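Bedside boxes: changes to the packing method

Residents of the Lergate flats will find a revised packing method below for the small cardboard boxes kept at the bedside or moved between rooms during the November radiator work. It replaces the sheet issued with the last newsletter. The earlier method treated every small item alike, and remote controls, tubes and packets went in together in whatever order they came to hand. Angharad Meredith has gone through the comments received and rewritten the steps.

What to use

An open cardboard box with a flat base is sufficient. A box with a divider is preferred where there are upright packets or narrow cartons to store, as these fall over when the box is carried. Lids and flaps may be removed. The box should be light enough to lift with one hand when full.

Place the box on the bed for packing. The floor must be kept clear on the radiator side of the room, and a made bed gives a level surface at a workable height. Quilts and covers may stay on.

Order of packing

1. Cylindrical items and tubes first. Lay tubes flat or on a diagonal, with caps closed.

2. Upright packets and small cartons next, against the wall of the box or the divider, with the printed side facing out where possible.

3. Small cases and slim items into the gaps between the packets. Do not force them.

4. Remote controls last, buttons upwards. Check the label first if there is more than one remote in the room, and keep the numbered buttons clear of anything that could press on them.
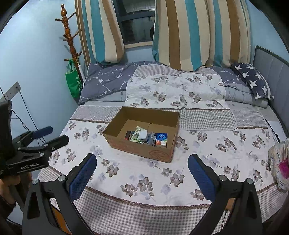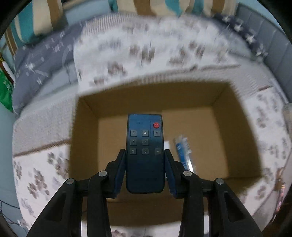
5. Loose papers are kept out of the box. Put them in a folder or flat on the bedside table.

6. Write the flat number on one outer face of the box, away from any printed marking.

Batteries

Remotes going back into use within 7 days may keep their batteries in. For longer periods, take the batteries out and tape them together in a paper envelope marked with the name of the device. The envelope goes in the same box as the remote. Used batteries should be taken to the collection point in the entrance hall and must not be packed.

Unpacking

Reverse the order. The remote comes out first and is tested before anything else is put away. Any remote that does not respond should be reported with the flat number and the type of device it controls.

Boxes and labels

Flat boxes and adhesive labels can be collected from the ground floor store between 4 and 6 in the afternoon. There are 122 boxes in stock. Boxes in good condition should be returned flat after use. Queries on the method go to Angharad Meredith; queries on the radiator work go to Thulani Baloyi.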